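From: Roman Bednarek
To: cell-practice list
Date: 14/04/2019
Subject: Re: draft rules for handheld gripper work, section 3

Wojciech Szewczyk wrote:
> I've read the new section 3 twice and I'm still not happy with the
> line about "a cleared area." Cleared of what? At Brutham we work in
> a big open office and people walk through it all day long. If I have
> to rope off the floor every time two people pick up the grippers, we
> won't get anything done before lunch.
>
> Also, who is supposed to check the finger pads? The draft says "the
> operator" and then two lines later it says "the supervisor." Pick one!
>
> And is 60 minutes really the limit for wearing the head camera? Felt
> long to me.

Hi Wojciech, hi all,

OK, good points, and I'm the guilty party on at least two of them. The operator/supervisor mess is what happens when you paste from the old Kaczmarczyk sheet at eleven at night. It should say operator both times. The person with the tool in their hand looks at the fingers before they start, and again after any drop, and writes it down. The supervisor only signs the day's sheet. I'll fix that in the next draft.

On "cleared area" I want to push back a little, though I agree the wording is bad. Yes, I know these are handheld tools and they don't swing around on their own like the arms do. But they still pinch, and the person holding one is usually looking at the tips and at nothing else. Add a camera strapped to your head and you stop noticing what's behind you. I walked backward into a filing cabinet in January, so I speak from experience (the cabinet was fine, thanks for asking).

What I had in mind is pretty ordinary open-plan space, with people sitting and passing by, furniture, boxes, all of it.

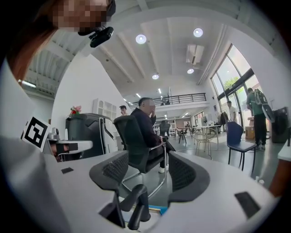
Grippers in use in a shared office, head camera on. The markers need to stay in clear view.

I'm not asking anyone to rope off a room like that. What I'd like the rule to say is something closer to this:

3.2 Before starting, the operators agree on a working patch and move loose chairs and boxes out of it. Bags and coats go outside the patch too. A line of tape on the floor is enough.

3.3 People not taking part may stay in the room. They should be told that recording is on, and anyone who doesn't want to be in it gets time to move. Faces get blurred before the files leave the building.

3.4 If somebody walks into the patch, both operators stop and open the fingers. No finishing the grasp first.

I'd fight for 3.4. We tried it without that last sentence at Drillevura and everybody (me too!) finished the grasp first, every single time. You're halfway onto the thing and it feels silly to let go.

Marker checks are missing from the draft completely and I think they belong in section 3 as well, probably as 3.5. If the square marker on the gripper is scuffed, peeling, or has tape over a corner, swap it before you record. We lost 14 runs to one bent corner and only found out when the poses came back as garbage. I'd also add wiping the lens, which sounds too dumb to write down until you've seen what a thumbprint does to a whole afternoon.

About the head camera. The 60 minutes came from the Fedix notes and I never questioned it, I just copied the number over. Our own people start fiddling with the strap well before then. I'd be happy with 40 and a proper break with the thing off your head, sitting down. Does anyone have a reason to keep it longer? If your setup is lighter than ours maybe you don't care, but I'd rather write the rule for the heavy one and let sites with lighter gear ask for an exception.

One more that I keep going back and forth on - do we want a word about hair and sleeves? The arm rules have it, long hair tied back and no loose cuffs near the joints. With the handheld tool I can see the case for it because there's a linkage right under the fingers. But I don't want to copy arm rules over just because they exist, that's how the last version got to 50 pages. Wojciech, you've got more operators than I do, so what do yours do now?

Send me wording if you hate mine. Short is good.

Roman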